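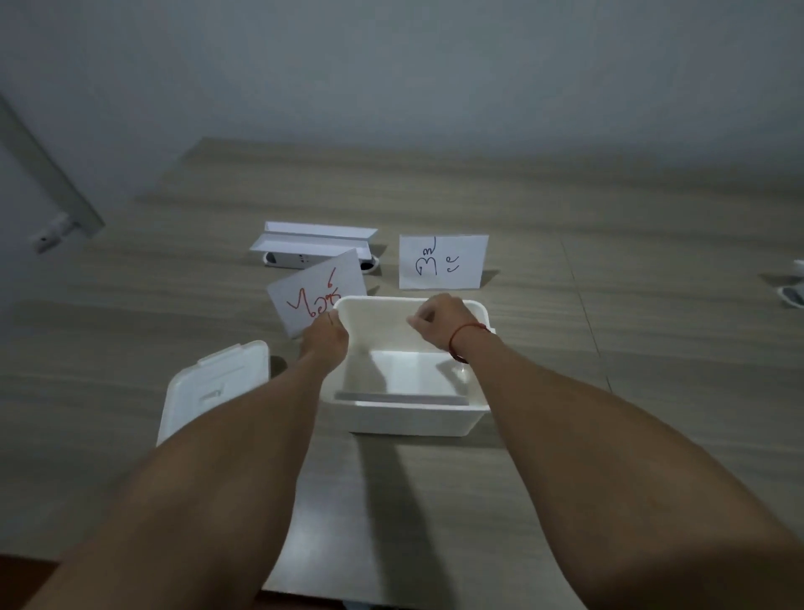

Kuo-hua Chiu would have thrown the lot out in July, and told the family so more than once. No one was ever going to ask for a 1990s gas bill, and if someone did they could be told it was gone.

By Lộc Đàm
2022-12-03
Last updated 4.10 pm

His sister-in-law, Ngan-ling Lo, did not throw the lot out. She spent the winter going through her late mother's papers at the kitchen table in Endale, a box at a time, after work and on Sunday afternoons. By the time she finished she had handled every gas bill, rates notice, bank statement, school report and fridge warranty the household had received since it moved into the house on the hill road. She kept 1058 sheets. The rest went to the council's shredding day.

"I thought it would be a weekend," she says. "I'd taken the Monday off in case."

Most families come to this job eventually, and few are ready for how much of it is paper. Furniture is heavy but there isn't much doubt about what it is. A sofa goes to a cousin or to the tip. An envelope has to be opened.

Lo's mother kept things by year until 2003, and after that by where there was room. Superannuation statements were in the linen press. The title documents, which the solicitor had asked for twice, were between two street directories in the garage. There was a receipt for $394 from a shop called Haugen, stapled to the instructions for a sewing machine that the family gave away years ago.

The general advice on household records is fairly short. The tax office sets a period for keeping the records behind a return, and after that most of them can go. Anything that shows what was paid for a property or for shares should be kept for as long as the thing is owned, and for some years after it is sold. Wills, birth and marriage certificates, citizenship papers and adoption records are kept for good. Electricity bills can go once they've been paid and checked, unless part of the cost was claimed.

What the advice leaves out is everything else. Sirkka Laitinen runs a small clearing and sorting business two towns over, and has been at it for 19 years. She started out in office relocation and moved to private houses when a client asked her to do his father's flat. She now does very little else.

She asks families to make a first pass without reading anything. Logos and letterheads are enough. Bank in one pile, government in another, medical in a third, and handwriting of any kind set aside for later.

"People sit down with the first letter and that's the morning gone," she says. "Do the letters last. They should be the last thing in the house."

She is less strict about photographs, which she thinks should be split between relatives early, while everyone is still coming around. Arguments about photographs tend to be short. The long ones are about money, and she has seen a few of those start from a single bank book that turned up late.

Storage firms see the other side of it. At Jokham, a self-storage yard on the highway, manager Tzu-hsuan Fung says a fair share of the smaller units are leased after a death in the family. The lease is usually for three months. It usually gets extended.

"They'll come in once, maybe twice, and stand there with the door up," Fung says. "Then it goes on direct debit."

Fung doesn't push people to clear out, though he will suggest a smaller unit when one comes up. One customer had been paying for a space that held four filing cabinets and a card table. When they were finally emptied, 765 kilograms of paper went to the recycler, and the cabinets were sold to a panel beater.

Scanning is the answer most people under 40 suggest. Lo tried it. She bought a Poter sheet-feed scanner second-hand and got through the rates notices before giving up on it. The machine worked well enough. The files came out with numbers for names, and she found she was making the same mess again on a computer. In the end she scanned only the certificates and the title documents, and sent copies to her brother in Cairns.

The handwriting took longest. Her mother wrote lists on the backs of envelopes, and some of the envelopes were ones Lo had already put out for shredding. She went back through two bags of them in the carport, in a beanie, with the outside light on. She found a recipe for pickled mustard greens with no quantities and a list of people to ring at New Year. Five of the people on the list are still alive and she has rung three.

Chiu came up to help with the last load. He still thinks it could have been done with a skip. He did take home the instructions for a lawnmower, the same model he has in his own shed, and he's been using them.

The papers that were kept fit in one drawer of the sideboard, and Lo has started on her own. She has got as far as 2011.

Get our weekend features in your inbox every Saturday. Enter your email address to subscribe. You can unsubscribe at any time.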